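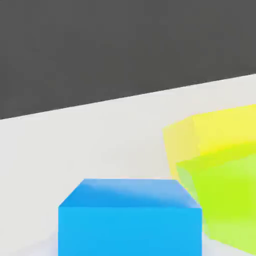

Plain shape, plain colour: a sky-blue cube on a pale tabletop.

My daughter was given a set of Drudo blocks when she turned two. They came in a drawstring bag with a booklet, and the booklet was longer than any of the books she owned. It promised spatial reasoning, early maths, patience and something called "quiet confidence". She put one in her mouth and threw another at the cat.

I have nothing against blocks. I had a tin of them as a child, chipped and mismatched, some with letters on and some that had probably come from another family's tin. What bothers me is the price, and the sermon that now comes with it. The toy shop at the top of Rarngate high street, Hudec, has given its whole front window to toys in this style. Arches, cubes, cones, a rainbow you can take apart. The plastic garages have gone to the back, next to the wrapping paper, as if somebody were ashamed of them.

The case for the plain toy goes like this. A toy that lights up and sings does the playing for the child. A block does nothing, so the child has to bring the ideas. There is sense in that, and anyone who has lived with a singing farmyard will want it to be true. But it is a long way from "blocks are good" to "these blocks will make your child better at sums", and the people selling them cover that distance very quickly.

Ask where the evidence comes from and things get vague. The Drudo booklet says its sets were "developed with 3,000 families". Developed how? Did they fill in a form, or buy the product? I wrote to ask and got a friendly reply thanking me for my interest in open-ended play, with a discount code.

Even where a parent can point to a clever child and a shelf of handsome blocks, it is hard to know which way round things go. Homes that can spend that sort of money on cubes tend to have other things too: books, a garden, a grown-up with a free hour on a Saturday. I'd want all of that taken into account before I gave the credit to the bag with the drawstring.

I went to see the playgroup at Clindodden, which meets in the village hall and runs on donations. Its blocks live in a washing-up bowl. There are offcuts in there, and a few dominoes, and I saw the lid of a jar doing service as a roof. Two boys spent most of the morning building what they said was a prison for bread. Then they argued over the bread, which was a sponge, and the prison came down.

Was that spatial reasoning? Perhaps. It looked like play to me, and I can't see how a dearer cube would have improved it. One of the mothers told me she had been saving for the big Drudo set and felt bad that it was taking so long. Her son was in charge of the sponge.

That is the part I find hard to forgive. Sell people a nice-looking toy by all means – I like the colours, and they look well on a shelf. But the selling leans on worry, and it leans hardest on parents who are already short of sleep and wondering whether they are doing enough. A child with a cardboard box isn't falling behind.

We still have ours, by the way. Two of them are holding the kitchen door open. My daughter has moved on to the booklet, which tears very well.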